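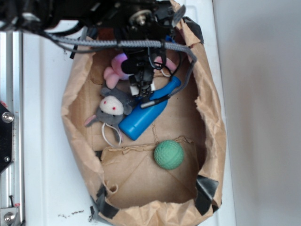
So the bag phase has begun, and I have opinions about paper bags now that I did not have in January.

Quick catch-up if you haven't been following along. Back in the fall I decided I wanted my arm to learn picking from examples I record myself, instead of from whatever I could download. I'd gotten a decent policy out of the plastic tub setup (941 recorded grasps, most of them late at night with a podcast going), and I was feeling pretty good about it until I put the tub away and handed the thing a grocery bag. It went straight for the rim. Every time! It had learned that the bright edge of a container is always in the same place, and a crumpled bag has an edge that goes wherever it wants.

Hence the new set. I'm calling it Hullness, after the town where I bought the first arm secondhand, and the plan is 660 grasps out of paper bags only. As of last night I'm a bit over halfway.

The setup is pretty plain. White table, one bag, camera that stays put, arm coming in from overhead with the gripper pointing straight down. I roll the top of the bag outward so it stays open, and I stick dark tape on the rim. I started doing that because the bags kept sagging closed while I was working, and the tape stiffens the fold just enough. Then I got worried that the model would start using the tape as a landmark, so I move the pieces to new spots every time I change bags, and for some bags I skip it completely. If you're doing something similar, please move your tape. I threw out a whole evening's recordings over that.

Toys! I get asked about the toys a lot. They're mostly pet toys and baby toys, picked for being annoying in different ways. The gray mouse with the string tail is the one I'd save from a fire. It's soft and it's small, and that tail gets over and under everything, so a grasp that looks perfect can come up with half the bag attached. The pink plush is the opposite kind of trouble, all floppy bits, and the gripper is happy to pinch one of them and call it a day. I count that as a success if it clears the rim and a failure if it doesn't, and yes, I went back and forth on that for a week.

The blue bottle is hard plastic and it rolls if you come down on it off-center. The neck is a good grip if you line up with it and the fat end is a bad one. I love it for training because the right answer is so clear to a person looking at it, and the old model had no clue. Then there's the green bumpy ball, which I figured would be the easy one. In the tub it was. In a bag it wanders off by itself, ends up against the paper, and then the fingers bring up paper along with ball.

Which gets me to the flap. I've started tearing and folding a loose piece of brown paper and leaving it in the bottom, same color as the bag, with toys on top of it or partly under it. The depth readings hate this. The floor of the bag is suddenly higher on one side, and there's an edge down there that isn't really the edge of anything. But real bags are full of junk like that, receipts and napkins and dividers, and I'd much prefer it meet that stuff now.

My routine, for the couple of you who asked. I dump the toys in without looking, give the bag a shake, and set it down a little differently than last time. Then I drive the arm myself with the leader handles, pick until the bag is empty or I've made 8 attempts, label as I go, and reset. The failures stay in. I used to delete them and I think that was my biggest mistake with the tub data, since the thing had never seen what a slip looks like and would just carry nothing over to the drop box with total confidence.

A few notes mostly to myself:

Eleven bags used so far. They get softer as they go and the soft ones are better data, but past a certain point they just lie down. I switch when the walls stop standing.

The cable loop off the gripper hangs lower than I'd like. It drags across whatever's in the bag and now and then it nudges something. Lumenta (the recording software I use) lets me tag a clip, so I've got a "cable" tag and I'll see later whether those clips hurt anything. I could tie it up, but then the wrist binds when I rotate it. I have a shorter one coming from Brosach and I've been told "soon" twice.

Wipe the table. Bits of stuff collect by the bag and I only ever notice once I'm playing back the clips.

Don't record after midnight. My grasps get sloppy and the model is going to learn sloppy.

I ran a tiny training job on the first chunk just to see, even though I swore I'd wait for the full set. It stopped going for the rim! It also ignored the ball entirely, went for the flap, and lifted the flap out very gently and put it in the drop box. Technically a clean pick. I don't have a label for that yet, and I guess I need one.

Next up is finishing the paper bags, hopefully by the end of February, and then I want to try Gostesance, which is what I've been calling the mixed set in my notes: bags, tubs, and a mesh produce sack, all shuffled together. The sack scares me. If anybody has gotten a two-finger gripper out of a mesh sack without taking the sack with it, leave me a comment, I'll read anything.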